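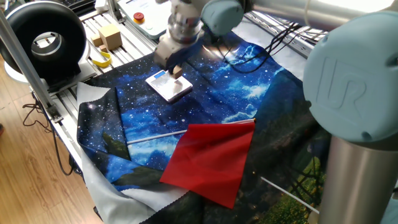

*Gripper with the small cube, over the starry cloth.*

**1/** The Hurkon software group has published version 7 of its placement planner. This thread sets out the main changes for partner laboratories. Questions may be sent to Amerley Mahama, who maintains the release.

**2/** The planner now treats the final descent as a separate stage. Earlier versions computed one path from pick to release, and small errors in the estimated height of the target were carried through to the last waypoint.

**3/** In version 7 the arm stops at a hover pose, requests a fresh height estimate from Zernum, our perception service, and plans the remaining distance from there. The extra request adds 300 milliseconds to each placement. We consider this acceptable.
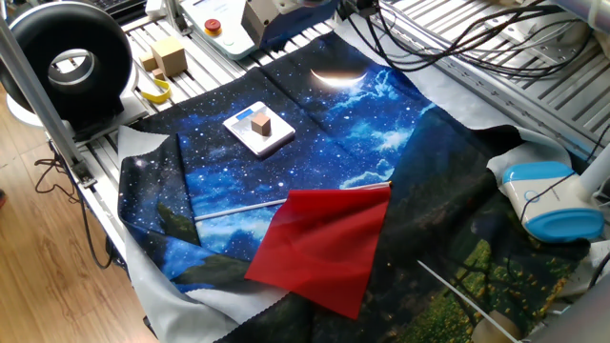 **4/** Zernum itself has changed in one respect. Patterned backgrounds used to produce false object candidates, most often where small bright marks stood on a dark ground. Candidates without support in the depth data are now dropped before they reach the planner.

**5/** Thin objects remain difficult. A pole or rod lying flat on cloth gives very little depth signal, and the new filter can discard it along with the noise. Laboratories working with such items should set `keep_flat` to true and expect a slower scene update.

**6/** Release behaviour is also revised. The gripper opens in 2 steps – a short movement to unload the fingers, then the full opening. Both widths are set in the task file, and the old single value is still read if the new ones are absent.

**7/** Task files written before November will load with a warning. The Vutier converter handles most of them. Files that define their own retreat motion must be edited by hand; 19 of those in the shared repository are affected and have been labelled. 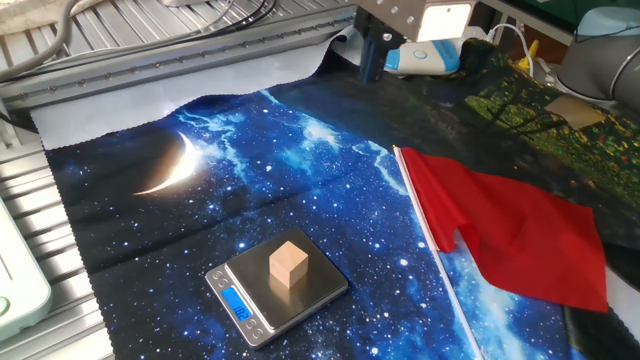 *Small cube on the scale, display at 182.*

**8/** Logs now record the commanded pose, the estimated pose and the time of release in a single entry. Readings from bench instruments may be attached to the same entry through the Stüber plug-in, though units must be declared by the user.

**9/** The release notes and the converter are available in the usual place. Reports of failed descents are welcome, provided that the full log is included.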